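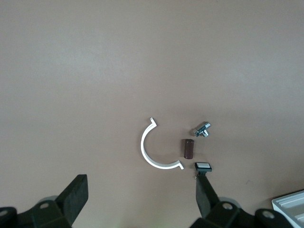
Spacing-aware pick order: first results from the Flendport bench

The Jiltard project has finished its first full round of trials on pick ordering for small mixed parts. The work was carried out at the Flendport bench by Ehab Badawi and Doaa Amrani, using a two-finger gripper and the wrist camera only. A longer write-up will go to partners in July.

The problem is an old one. A gripper that picks well from a sparse table picks badly from a cluster, even when every part in the cluster is one it can handle. The fingers need room on both sides of the part, and a neighbouring part takes that room away. Most ranking methods score each candidate grasp by itself and take the highest. In a cluster, the highest score often belongs to a part whose removal pushes two others together, and the next pick is then harder than it needed to be.

The method tested here, which the group calls Asante, adds a second term to the score. For each candidate it estimates the free width the fingers would have at the part, and also the free width that would remain at each neighbour once the part had gone. Both estimates come from a segmentation of the current wrist view. No depth sensor is used and no model of the part is needed. Curved parts are treated as their outline and not as a filled shape, so a small item standing inside an open ring is scored as enclosed on the sides where it is enclosed and free on the side where it is not. Earlier versions used a convex hull, which marked such items as unreachable and left them on the table.

The weighting between the two terms was fixed before the trials and kept the same throughout. Badawi set it on a separate collection of parts, none of which appeared in the test sets.

The trials comprised 2,911 pick attempts over 40 layouts. Each layout was run with the single-score baseline and with Asante, and the start positions were restored by hand between runs from a printed overlay. Layouts ranged from tight groups to pairs of parts set well apart.

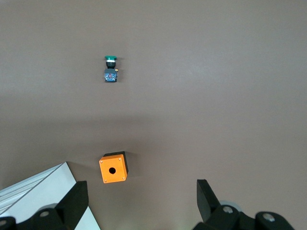

Results on the widely spaced layouts were the same for both methods within the repeat variation, as expected. With no neighbour inside the finger sweep, the second term is zero and the ranking reduces to the baseline. These layouts were kept in the set to check that the extra term did no harm, and it did none.

On the clustered layouts, Asante cleared the table in fewer attempts than the baseline. The gain came mainly from the middle of each run. First picks were often identical, and the last part is on its own in either case. Between those points the baseline tended to disturb parts it was not picking, mostly with the outer face of a finger during the descent. Asante tended to start at the outside of the group and work inwards, although nothing in the method tells it to do so.

Amrani logged every failed attempt against one of 4 causes: contact with a neighbour, slip after closing, wrong grasp axis, and missed segmentation. Contact with a neighbour was the largest group for the baseline and the second smallest for Asante. Slip was unchanged. Wrong grasp axis rose slightly, chiefly on ring segments, where the method will now choose a narrow end of the part if that end has more room. The grip there is often poor, and a penalty on short contact length is being added.

Missed segmentation remains the main limit. Shiny metal fittings are sometimes split into two regions, and the spacing estimate then treats one half as a neighbour of the other. Dark parts close to a dark finger are also lost at times, and masking out the fingers removes some of the part as well. The current work-around is to lift the wrist and take a second view — effective, but it adds time to each cycle and hides the fault without fixing it.

Two points for anyone planning to use the code. The free-width estimate assumes a flat surface and a known camera height, so it should not be used on trays or in bins. The finger width is read from a settings file and must be changed by hand if the fingers are changed. The software does not check it.

The layouts, attempt logs and failure labels are on the Nelleris server in the Jiltard folder, updated 05/01/2025. The overlay sheets are stored with them for groups wishing to repeat the trials. Queries about the labels should go to Amrani, and those about the scoring code to Badawi.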